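Refinishing a Wooden Tabletop with Hardwax Oil

By Kolbrún Mogensen

These instructions apply to solid wood and to veneer thick enough to sand. They assume the old finish is oil, wax or a thin coat of varnish. Thick polyester finishes need a scraper or a chemical stripper first and are not covered.

What you need

Sandpaper in 80, 120 and 150 grit
A random orbital sander and a flat cork block
Vacuum with a brush head
White nylon pad, plus a spare
Lint-free cotton cloths
Hardwax oil, satin or matte
Mineral spirits for cleanup

Check the old finish

Put a drop of water on the surface and wait ten minutes. If it soaks in and darkens the wood, the old finish is mostly gone. If it beads, scratch a hidden spot on the underside with a fingernail. Wax comes up as a soft gray smear. Varnish flakes or does not move at all.

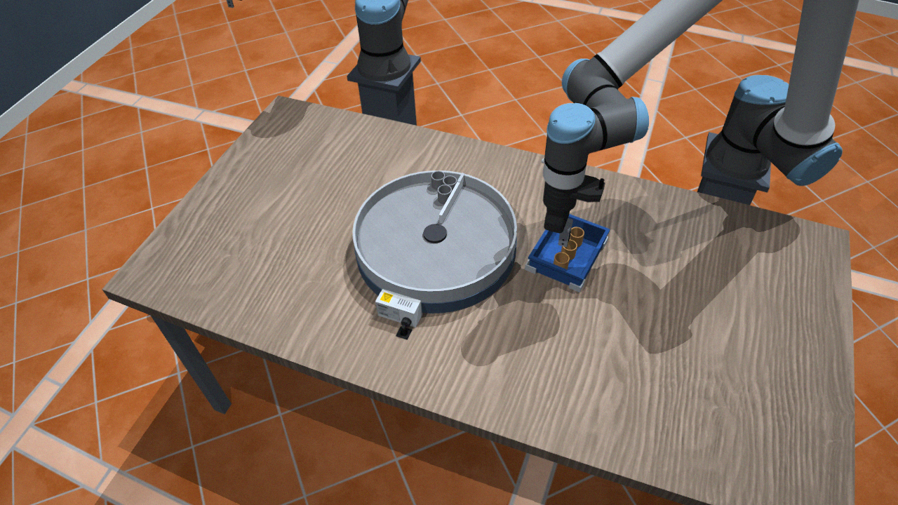 Wax has to come off before sanding, or it will clog the paper and get pushed into the pores. Wipe with mineral spirits, turn the cloth often, and let the top dry overnight. Old silicone polish causes more trouble than wax. If the new oil pulls back into small craters during the first coat, silicone is the likely cause. Wipe off the wet oil, let the surface dry, and clean it again.

Sand the top

1. Start with 80 grit only if there are scratches or rings you can feel. Otherwise start at 120.

2. Move the sander with the grain at a slow, even pace. Overlap each pass by half the width of the pad. Do not tilt it to chase a stain – that leaves a dip that shows once the oil is on.

3. Vacuum between grits. Loose grains from the coarse paper leave curled scratches.

4. Finish by hand at 150, with the grain, using the cork block. Most hardwax oils need some tooth to hold, so going past 180 usually gives a thinner, weaker finish.

5. Break the edges lightly with the same paper. A sharp corner wears through first.
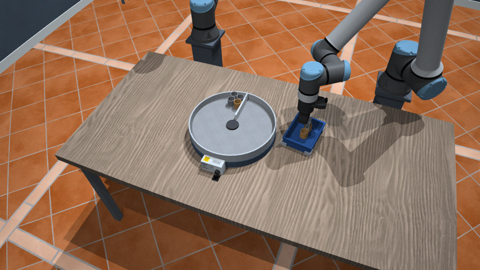
Apply the oil

Stir the can from the bottom for three minutes. The matting agent settles, and an unstirred can gives a glossy first coat and a cloudy second one. Work at normal room temperature, out of direct sun.

Pour a small amount on the top and spread it with the nylon pad, first across the grain and then along it. Cover an area you can finish in ten minutes. Wait for the time given on the can, then wipe off everything that has not soaked in. The surface should look even, with no wet patches when viewed at a low angle against a window.

Leave it for 24 hours. The second coat uses much less oil, often less than half. Softwoods and open-grained oak may take 3 coats, but stop as soon as the wood no longer absorbs any.

Lay used cloths flat outdoors to dry, or soak them in water in a closed metal can. Oily cloths left in a pile can heat up and catch fire. 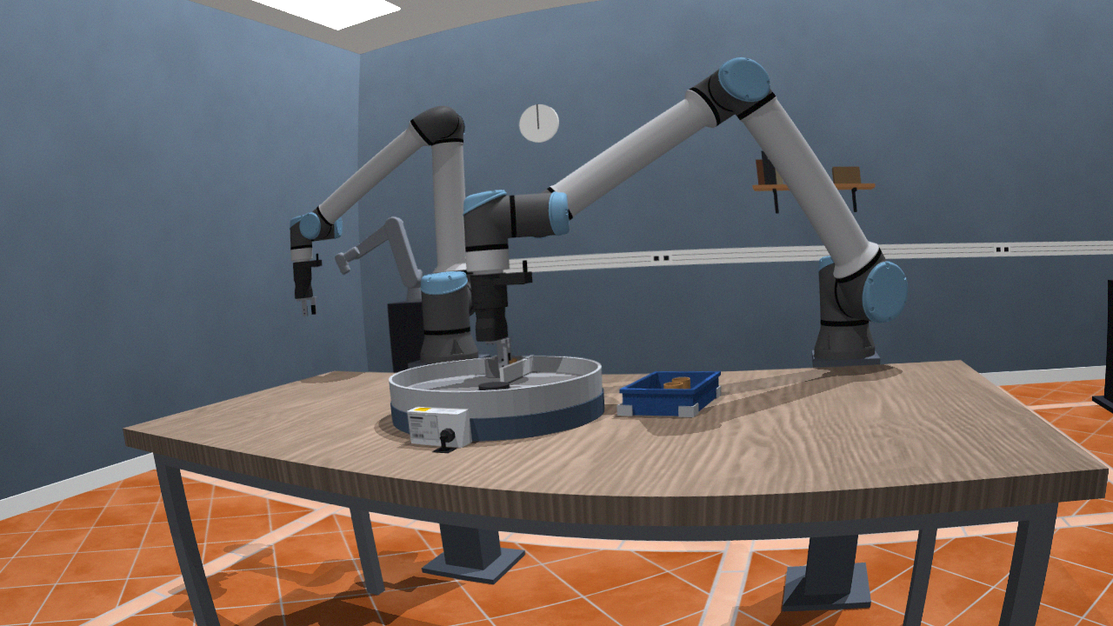
Curing and care

The top can take light use after two days. Keep water, hot dishes and tablecloths off it until the full curing time on the label has passed. Clean with a damp cloth and a little mild soap. Ammonia and scouring powder will dull the finish.

Dry patches can be repaired without redoing the whole top. Sand the patch lightly with 150, feather the edge, and rub in a few drops of oil with a cloth. My own desk was last fully sanded in 2023 and has had only spot repairs since then, mostly near the front edge.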